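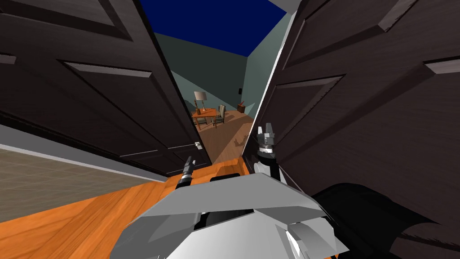
One reader wrote to us before the paint was even dry, to say that the old doors at the Palomino had been sticking every summer of her life and that she would miss having to put her shoulder into them. She had learned to do it at the age of 6, she said, with a bag of popcorn in her other hand, and she hoped the people in charge would leave at least one of them the way it was.

She is going to get part of her wish. The Palomino, the little movie house on the corner across from the Orness feed store, reopens in December after being closed for most of the year, and a good deal of what people remember about the place will be there to greet them. The ticket window is staying put. So is the sloping floor that generations of children have rolled gumballs down, and so is the mural of the river over the snack counter, which has been cleaned for the first time in as long as anyone at the theater can recall and has come up a much brighter blue than most of us would have guessed.

The seats are another matter. The old ones had given a great deal of service, and those of us who sat through a double feature in the back row can say with some affection that they will not be missed. There are 200 new ones, in a deep green fabric, with a bit more room for the knees and a proper place to set a cup. Two rows near the front have been taken out altogether to make space for wheelchairs and for families who come with a stroller, and there is now a ramp at the side entrance on Kelska Street, where there used to be three steps and a rail that wobbled.

The lobby doors were rehung over the fall by Urnura, the woodworking shop out past the grain elevator, which also mended the trim along the balcony and made a new handrail for the stairs. They swing easily now. One door at the back of the auditorium, the one that leads to the alley, has been left alone, and it still has to be coaxed.

Tickets will go up by a dollar, the first increase in a good while, and the theater says the matinee price will stay where it was. Popcorn will still be made in the old machine, which has had its glass replaced and its motor looked at, and real butter is coming back after a long and much regretted absence. There will be cider on the menu through the winter, and hot chocolate for as long as the weather calls for it.

For the opening week the theater has chosen three pictures, all of them old favorites, with a cartoon before each one, and the first showing begins at 6 in the evening. There will be a piano in the lobby for an hour beforehand, and anybody who knows a tune is welcome to sit down and play it. After the holidays the schedule settles back into its usual shape, with newer films in the evenings, a children's show in the early afternoon, and a quiet morning screening each month with the lights kept low and the sound turned down a little for those who find the regular shows too much.

The theater is also asking to borrow old things. Ticket stubs, lobby cards, photographs of people standing out front in their good coats, programs from the years when the high school put its spring musical on that stage; all of it would be welcome for a display along the hallway to the restrooms. Items can be left at the ticket window in an envelope with a name and a phone number on it, and everything will be copied and given back.

Parking behind the building is still being graded, so moviegoers are asked to use the feed store lot after closing time, which the store has kindly offered through the end of the winter. The street in front will be open again once the last of the fencing comes down.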